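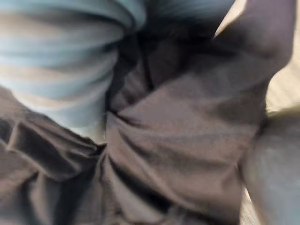 Sorting the Dark Heap

Every household has one. Ours forms at the end of the bed, mostly charcoal gray, with a pale blue thing lodged in it that should have gone in with the lights. Dark laundry has a talent for looking like a single object. You pull on what you believe is a sleeve and get the whole continent.

Work from the outside in. Take the lightest-colored piece first, even if it is at the far side of the pile, and get it out of there before a damp sock finds it. Then go after whatever is on top. Digging from underneath feels efficient for as long as it takes the pile to roll onto the rug.

Do your sorting by a window. Under the bedroom lamp, charcoal, navy, black and that brown your brother-in-law calls "graphite" are the same color. At ten in the morning they are four colors, and two of them are stained.

Pockets, Again

Turn out every pocket. Then turn out the ones you have decided are decorative. I once washed a hardware receipt from Wernville with a load of dark pants and spent most of February picking it off my knees. A dry clothes brush gets more of it than a wet cloth does, and you should let everything dry completely before you start. Brushing wet paper just moves it to a better address.

Tissues are worse. If one has been through, shake each piece outdoors, run it on a no-heat tumble for a few minutes, clean the filter, and be polite to whoever left it there.

Keeping Darks Dark

Wash them inside out, in cold water, with like-minded clothing. Fading is mostly rubbing, so fasten zippers and don't cram the drum. If you can't get a hand in on top of the load, you have two loads. I know. I also would like to have one load.

Use less detergent than the cap suggests. The chalky streaks on dark cloth are often soap that never rinsed out, and another rinse with nothing added usually settles the question.

Dry darks in the shade, still inside out. My neighbor Quyên Triệu hangs hers on the north side of the house and owns a pair of black work pants older than her driveway. Mine, hung in full sun for two summers, are now the color of a pigeon.

Folding Soft, Heavy Things

A thick sweatshirt doesn't want to be a rectangle. Lay it face down, bring the sides in, lay the sleeves straight down the back, then fold up from the hem in thirds. Smooth it with your forearm — the whole forearm, like a rolling pin — between folds. Pants go in half along the seam, then in thirds. If the fold lands on a bulky pocket, shift it an inch and move on with your life.

Put the darks on the shelf with the folded edge out. Put something pale between the black pants and the charcoal pants so you can find either one before coffee. A light T-shirt does nicely and costs less than the shelf dividers I bought, which are now holding up tomatoes.

If You Only Have Ten Minutes

Skip the folding. Shake each piece out hard, once, and lay it flat over the back of a chair, heaviest at the bottom. Wrinkles set in a heap and mostly don't in a stack. You can fold tonight. You won't, but the clothes will look as though you might.

Next month: towels, and why they smell like that.

Contact the household desk | Copyright Limance Home Pages | Back to top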